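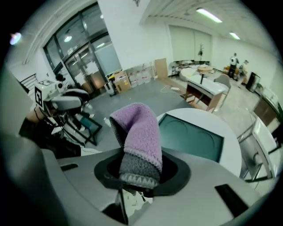 A day in the public gallery at Bridley

27/07/2026

I finally went to watch a court hearing, and I loved it! Prumthorpe council is being challenged over the Skarkico contract, the one it signed in June, and I squeezed in with four other people and a very squeaky bench.

The papers run to 1,225 pages — the judge had clearly read them, and kept sending both sides back to page 691.
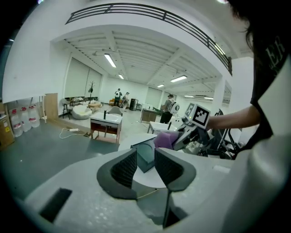
By lunch I'd filled my notebook. Anyone can walk in, it's free, and you hear so much more than ever reaches the local paper. The ruling comes later — I'll be back for it.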